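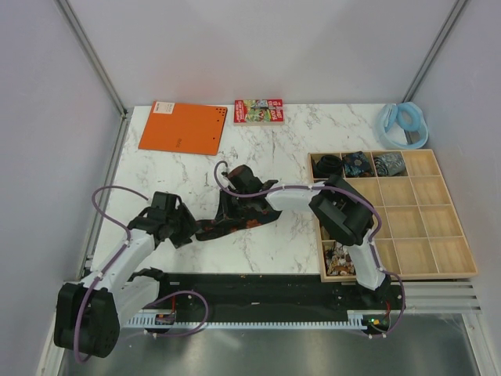

Juten Mail – newsletter sending for small shops

Version 3 is out. Same login, same prices as before, new editor. If you're on version 2 you get moved over the next time you sign in, nothing to install.

Juten is the email part of Drarkeo. You can buy it on its own. You write a newsletter, pick a list, send it. Sign-up forms for your site are in there, so are the unsubscribe page and the bounce handling. No website builder, no store, no chat bubble. People ask. Not planned.

What you get

Editor with drag blocks, or paste your own HTML if you already have a template you like. Plain text version is made for you but please read it before you send, it does odd things with tables. Saved footers. Saved headers too, new in this version. Preview for phone and desktop.

Lists: as many as you want. Import from a spreadsheet file, one address per row, name column optional. Duplicates get merged on import. Addresses that bounced before stay blocked even if you import them again – write to us if you want one unblocked.

Scheduled sending, by the reader's time zone or yours. Pick one. 7:30 in the morning is the default and you can change it under Sending, then Defaults.

Split test on subject lines, two versions. The winner goes to the rest of the list after the wait you set. On small lists it doesn't tell you much.

Reports show delivered, bounced, clicked, unsubscribed. Opens are there as well, greyed out, becuase a lot of mail programs load images on their own now and the number comes out too high. Use clicks.

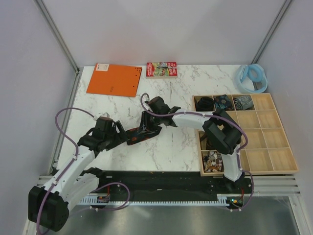 Estrella Barrera: We moved our list over from Holanda in November and the import was fine, took one coffee. What I missed was tags. Our old tags came in as plain text in a notes column and I had to rebuild them by hand. Support did tell me how to filter on the notes column afterward, which would have saved me the evening. The footers I love. Clicks report too.

Tags on import are fixed in version 3, by the way. Name the column "tags", separate with a comma, that's all it needs.

Plans

Starter – up to 200 contacts, no charge. Small Juten line in the footer. One user.

Shop – up to 725 contacts, no footer line, scheduled sending, split test. Includes 3 users.

Shop Plus – anything over that. Write to us with your list size and how often you send. Heriberto Figueroa does the quotes and will usually answer the same afternoon.

Contacts are counted once, even if they sit on several lists. Unsubscribed and bounced ones don't count. Billing is monthly, cancel from the account page. You can export the lot before you go and for 6 weeks afterward.

Setting up your domain

Do this first. Mail sent from your own domain needs two records added wherever the domain is registered. The setup page shows both, copy and paste. Then press Check. If it stays red, wait and press again later, some registrars are slow. Common mistake: the registrar adds your domain name to the end of the record by itself and you end up with it twice.

No free webmail addresses as the sender. They get rejected by the big inboxes and then we get the angry mail.

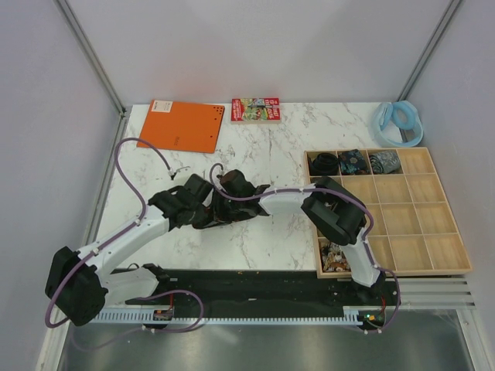
Sign-up forms

Three kinds: inline, pop-up, and a plain link for social profiles. Paste the snippet into your page where you want the form to show. Colors follow your site unless you set them. Confirmation email is on by default and we'd leave it on. Fewer sign-ups, fewer fake ones.

The Virneck checkout plug-in adds a tick box at the end of an order. Box starts unticked, can't be changed.

Bought lists

No. Accounts get paused when we see one. If a list came with a business you took over, tell us before you import and Xóchitl Ventura will go thru it with you. Old lists need a slow start, a few small sends first.
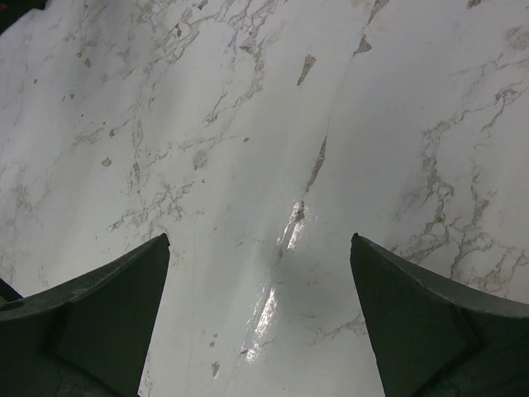
Help

Setup guide is in the menu under the question mark. Email support for all plans, phone for Shop and up, 9 to 5. Moving from another service? Send the export file, we look at it before you import, no charge.

Known problem right now: pasting from a word processor brings the fonts along. Use paste without formatting. Fix is in the next update.

Open a Starter account, or ask for a Shop Plus quote.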